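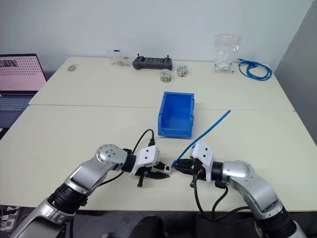
Notes by Percy Arboleda
March

Perseus, or how to be lent everything

Last time we left Danaë and her infant son bobbing about in a chest. You'll remember why: her father Acrisius, king of Argos, had been told by the oracle that his daughter's son would kill him. He shut her in a chamber of bronze, Zeus got in as a shower of gold, and the king, faced with a grandson and unwilling to be seen murdering one, put mother and baby to sea and left the matter to the weather.

They wash up on Seriphos, where a decent fisherman called Dictys takes them in. Dictys has a brother, Polydectes, who happens to be king and is a good deal less decent. He wants Danaë. By now Perseus is grown and in the way. Polydectes announces a collection of horses, supposedly as a wedding gift for another woman, and Perseus, who owns no horse, says rashly that he'd bring the Gorgon's head if asked. He is asked.

What he borrows

Make a note of the kit, as it comes up in the exam and people always lose a mark on the bag.

Winged sandals, for getting there.
The cap of Hades, for not being seen.
The kibisis, a bag for carrying the head home.
A curved blade, from Hermes in Apollodorus.
A polished shield, or at any rate Athena's help with one.

To find the nymphs who keep the sandals, cap and bag, he first has to visit the Graeae, three sisters grey-haired from birth who share one eye and one tooth. He snatches the eye as it is passed between them and holds on to it until they talk. Our sources admire this. I have marked over 320 essays on the episode and have yet to read one that takes the sisters' side, so there's a gap in the market.

The killing itself

Two of the Gorgons are immortal. Medusa isn't, and she is asleep. In Apollodorus (2.4.2), Athena guides his hand while he looks at the reflection in a bronze shield. Pegasus and Chrysaor spring from the severed neck, Poseidon being the father. Hesiod has the birth too, in the Theogony, with far less fuss about equipment.

Please keep Ovid separate. The story that Medusa was a beautiful girl, and that Athena (his Minerva) turned her hair to snakes after Neptune's assault in the temple, is told in Metamorphoses 4. Hesiod knows nothing of it. If your essay says "the Greeks believed" and then quotes Ovid, Hafiz Pangaribuan will write "which Greeks?" in the margin, and he presses hard.

The way home

Andromeda, chained to a rock because her mother boasted, is rescued from the sea monster, and her former fiancé objects, having not objected noticeably to the monster. He is turned to stone. So is Polydectes, with his dinner guests. Dictys gets the throne. The borrowed goods go back to their owners, and Athena has the head.

As for Acrisius, he hears that his grandson is coming and leaves for Larissa. Perseus turns up there too, enters the games and throws a discus. It lands on the old man's foot, in Apollodorus, and kills him – a foot seems survivable to me, but oracles aren't fussy.

For the seminar

Read Apollodorus 2.4.1 to 2.4.4 and Ovid from the end of Book 4 into Book 5. Come with a view on whether Perseus does anything unaided. 2000 words on the same question by the end of term; the reading list is on page 62 of the course booklet.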